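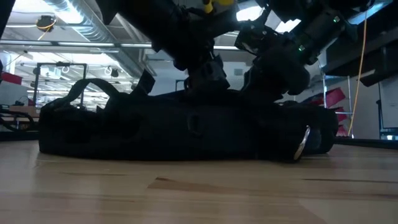 Dark textiles lose color at uneven rates, and the loss is hard to judge by eye. This project set out to measure how much lightness a black woven fabric gains when it is exposed to daylight behind ordinary window glass, and whether folding the fabric changes the result. The problem is a practical one for anyone who stores or displays sewn goods near a window. A slumped bag of matte black fabric, like the one lying on the tabletop, has creases, seams and shallow folds along its length, so one part of the surface can receive much more light than the part next to it. A single reading from such an item says little about the whole. We therefore worked with flat and folded swatches, where the exposed area could be controlled.

Project members: Petro Lysenko, Vasylyna Ostapchuk, Matvii Savchuk
Supervisor: Océane Beaudoin
Submitted: 1/8/20

1. Background

Black fabric is usually produced with a mixture of dyes, or with one dye applied at high concentration. When light breaks down part of the dye, the fabric reflects more light and may also shift in hue. A black made with several dyes can turn brown, green or red, depending on which component fails first.

Lightness is commonly given as L*, on a scale where 0 is black and 100 is white. The other two values, a* and b*, describe the red-green and yellow-blue directions. The difference between two colors can be stated as a single number, delta E. We used the older 1976 formula, which is the straight-line distance between the two points. It is less accurate for dark colors than the newer formulas, but it can be checked by hand.

2. Materials

Two fabrics were bought from the remnant shelf at Skinner, a fabric store in Dudton. Fabric A was a plain-weave cotton. Fabric B was a polyester with a coated back. Neither came with dye information, and we did not try to identify the dyes.

Swatches were cut along the grain and marked on the back with white thread. Ink was avoided in case it bled through. The control swatches were kept in a closed drawer in the same room as the exposed ones.

3. Method

The swatches were pinned to an unpainted board facing a south window in the school workshop. Half were pinned flat. The other half were folded once, with the crease pointing toward the glass, and held with two pins on each side. Total exposure was 300 hours of daylight, taken from the published sunrise and sunset times. Cloud cover was not recorded.

Readings were taken with a handheld colorimeter lent to us by Vsevolod Hrynyshyn of the Lovar print shop. Each swatch was read at 4 marked positions before and after exposure. The instrument was set on its white tile at the start of each session. On folded swatches, one position was always on the crease itself. The fabric was opened and pressed flat by hand before reading.

The full set came to 1213 readings, including repeats. Of these, 73 were discarded, mostly where the aperture had been placed partly over a pin hole or a loose thread.

4. Results

Fabric A gained lightness in every exposed swatch. The change was largest on the crease and smallest on the inner faces of the fold, which stayed close to the control. The b* value also rose, and to the eye the cotton looked brown beside the control.

Fabric B changed very little when flat. On the crease it showed a small gain in L* – larger than the spread between repeat readings, but not visible under the workshop lights.

5. Sources of error

Wear and fading cannot be fully separated on the crease. Folding and unfolding may raise fibers, and raised fibers scatter light. One folded control swatch of each fabric was added halfway through to test for this. The Fabric A control did show a slight gain on its crease with no light exposure, so part of the crease effect in Section 4 is mechanical. One swatch per fabric is not enough to say how large that part is.

Matvii took the first set of readings and Vasylyna took the second. A difference in hand pressure is possible, especially on the coated fabric. The board was also moved once, when the window was cleaned, and was put back by eye.

6. Further work

The folded controls should be present from the first day and in equal number to the exposed swatches. A light meter left on the board would replace the hour count. Petro has kept the remaining yardage of both fabrics, and the readings are stored in the Ovov folder on the class drive, one sheet per swatch. Discarded readings are marked in the last column and have not been deleted.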